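Home | Past Issues | Classifieds | Contact

A Rack of My Own

I finally did it – the pile of networking gear that used to live behind my couch is in a proper rack! It's a little open-frame one, two black rails and not much else, and I bought it secondhand through the Ronov swap list for $70. Felista Kaijage had warned me that I'd want something bigger within a year. She may be right, but I love it.

I went with the Netgear switch on top, so I can get at the ports without lying on the floor (my knees thank me). The server sits right under it, with every connector I could want and a few I've never plugged anything into. I spent 90 minutes hunting for the right screws and then found the bag in my coat pocket.

My one tip so far is to save your bubble wrap. The black kind is great for padding when you're working around a nice wood table, and I'd hate to scratch mine. Next up is sorting out my cables, and I have a whole shoebox of them, so wish me luck. 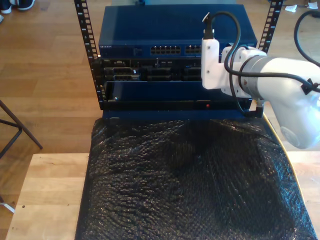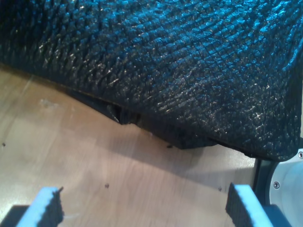
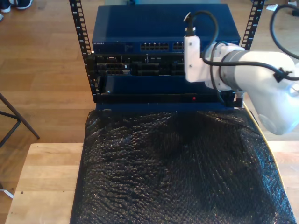 Swap Table in April

Bring your spare patch cords and rack screws to the Ferner room. Coffee is 2 dollars, cookies are free.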